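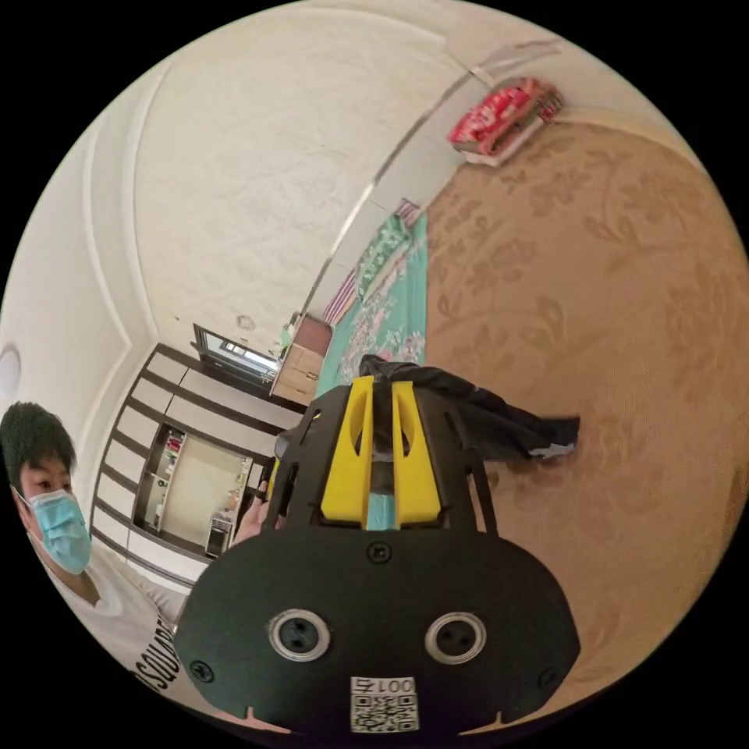 Black cloth, yellow fingers

Getting lost in the Grarnanwood

10 Mar 2019

So I promised a post about how I'm running travel in the new campaign, and then I didn't write it, and then the party went and spent an entire evening walking through a forest, so now I've got something to say.

Quick catch-up if you haven't been following. We're playing a homebrew setting I've been scribbling at since September. The party started in Inden (fishing town, too many gulls, corrupt harbour master) and they want to get to Ginelard, where there's a locked library and a woman who owes them money. Between the two is the Grarnanwood. There's a perfectly good road round it. They did not take the road.

I've always been rubbish at travel. In my last game it was "you walk for five days, roll for an encounter, okay, wolves, okay, you're there". The wolves never mattered. Everyone had a full night's sleep before and after, so the wizard just threw everything she had at them and we'd lost forty minutes to a fight I'd forgotten by the time I'd put the kettle on.

What I've done this time is borrow a bit from the old hex maps and bin most of it. The wood is 13 hexes, drawn on squared paper because I couldn't find my hex pad (yes, I know, it's wonky). Each hex has one thing in it that's always there and one thing that might be. The always thing is something like a collapsed bridge or a charcoal burner's hut. The might thing gets rolled when they walk in.

Then there's the sleep rule, which I was most nervous about. You can't get a long rest in the Grarnanwood unless you've found a safe place to camp. Otherwise it's a short rest and that's your lot. I told everyone this before they set off, in plain words, and asked if they hated it. Yasir Khokhar, who plays our cleric, said he hated it but wanted to see what happened. Fair enough!

And it was brilliant. On the second day they had a proper argument, in character, about whether to spend a spell slot on lighting the path. A spell slot! On light! They ended up following a stream in the dark, failed the Survival check by one and walked straight back into the hex they'd started in. I'd left a dead tree there with a ribbon tied to it, and when I described the ribbon again there was a really lovely groan from everybody at the same time.
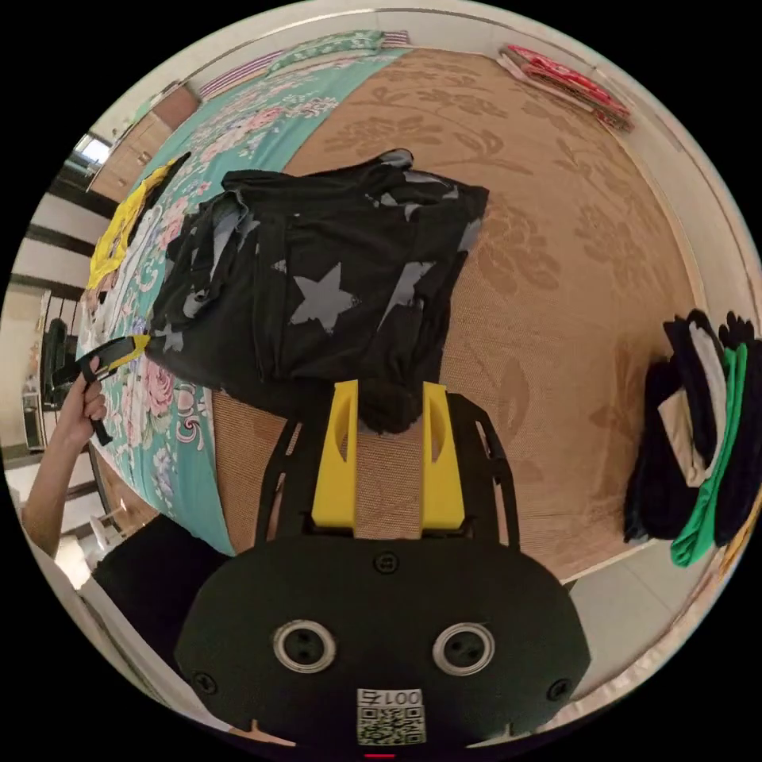
Two tall yellow ones up close

The bit that didn't work was food. I had everyone tracking rations one by one, and it's just dull. It takes ages and it only ever makes people feel like they're doing their tax return. Next time I'll give the group a single supply die that gets smaller on a bad roll, so it's d8, d6, d4, gone. I've seen other people do it for torches and arrows and I don't see why it wouldn't do for cheese.

I also made the hexes too big. They crossed five in the one session and the other eight have got all my favourite stuff in, including a toll gate run by a family of very polite badgers. I might shuffle one or two of those along so they're in the way of wherever the party goes. Some of you will tell me that's cheating. I've done a badger voice. They are meeting the badgers.

Oh, and Lashari! A few of you asked about her in the comments. She's the ferrywoman from the first session who was meant to have one line, and they liked her so much they hired her as a guide for 200 silver. She's never been in the wood in her life. I dropped a couple of hints (she called a beech an oak, she asked Yasir's cleric which way was north) and they've all decided she's testing them. I'm not going to correct them. She's now on a promise of 1,000 more if they reach Ginelard in one piece, so she's highly motivated, poor thing.

We stopped with them up a tree, no long rest, the cleric down to one spell, and something big snuffling at the bottom of the trunk. I haven't decided what it is yet. If you've got any ideas that aren't an owlbear, stick them in the comments, and I'll scan the wonky map for next time once I've rubbed out the spoilers.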